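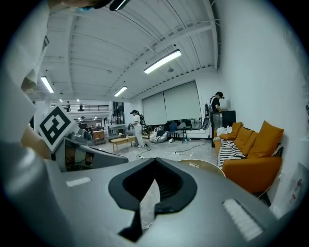 Home News Clubs Calendar Contact

The language table starts again after summer

September 2023
By Leire Pacheco

After the long summer pause, the language table is coming back to Grambridge. We meet on the same evening as before, in the upstairs room of the Prieto café, from five o'clock until the café wants to close. The coffee you pay yourself. The conversation is free, and new people are very welcome.

For those who don't know us, I explain how it works. Every table has one language. You sit where you want to practice, and after half an hour you can change to another table, or stay if the talk is good. We have Spanish, Portuguese, German and English every time. Italian happens when there are enough people for it, and in the spring there was also a small Polish table which I hope we will see again.

In June I asked the members what they would like to be different. Many of you wrote long answers, thank you for this, I read all of them during my vacation. The most frequent wish was for quieter tables. When the room is full, beginners can't hear well, and listening is already the most difficult part for them. So from now on the beginners will sit in the corner by the window, and the English table, which laughs the loudest, moves close to the stairs. 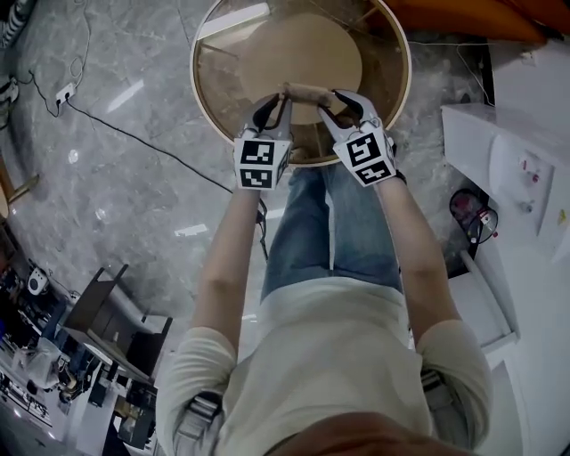 Grambridge Language Exchange Club

The second wish was about correction. Some members want that every mistake is corrected at once, and others lose their courage when they are stopped in the middle of a sentence. I belong to the second group. When I came to this country I had studied English for many years and I could write a good letter, but in the bakery I pointed with my finger. If the lady in the bakery had corrected my grammar too, I think I would have stopped eating bread.

Our new rule is simple. When you sit down, you tell the others how you want to be corrected: immediately, at the end of your story, or not at all. You can change your opinion each evening. Please respect what the person has said, even if the mistake hurts your ears.

We will also try a topic for each evening, written on a card on the table. You are not forced to use it. The first topics are "a journey that went wrong," "the food of my grandmother" and "things my neighbors do." If you have a better idea, put it in the box next to the sugar.

The book shelf is still there, and it needs some care. There are many thick novels which nobody borrows and very few easy readers. If you have short stories, comics or children's books in any language, please bring them. Dictionaries we have enough. Members who borrowed the blue Portuguese grammar and the two German audio courses before the summer, please return them, other people are waiting.

One last thing, about the bus. The line from Protdale now leaves the square earlier in the evening, and the one after it comes only an hour later. Who lives in that direction can ask at the tables for a ride. Write to me if you have a free seat in your car.

Contact: Leire Pacheco, at the club desk or by the form on the Contact page | © Grambridge Language Exchange Club | Back to top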